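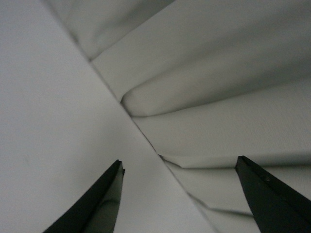
August, 4.20 pm
Hok-lam Lui

Shrinkage on the plain off-white cloth, second go. The Pleltska sheet says the finish holds length "through ordinary laundering". I would like to know whose ordinary. Ours is a 40 degree cycle, line dried, then pressed flat before measuring.

Marked 284 mm along the warp before washing. After 2 cycles it read 276 on one piece and 279 on the other, same roll. Yen thinks the difference is my marking pen spreading. Possible, but I used the fine one and the dots look the same size to me.

Flesari sent their own results, all very tidy, no mention of how long the cloth rested before they measured it. Ours moved a millimetre overnight just lying on the bench. I don't trust a figure with no resting time next to it – asked them for it, no answer yet.

Room was at 31 per cent humidity this morning, which is low for us, and the Wendard meter has read low before. Put it beside the old dial one and they disagree by around 96 minutes' worth of arguing. Needs checking against the salt jar before anyone quotes it.

Not writing "passes" in the summary. If the sales people want a word they can have "unfinished".

To do: sewn marks instead of pen, three more pieces from the far end of the roll, iron on the lower setting. Somebody has moved the long steel rule again, please put it back on the hook.

Textile bench notes – questions to Hok-lam Lui | © Workshop notebook | Back to top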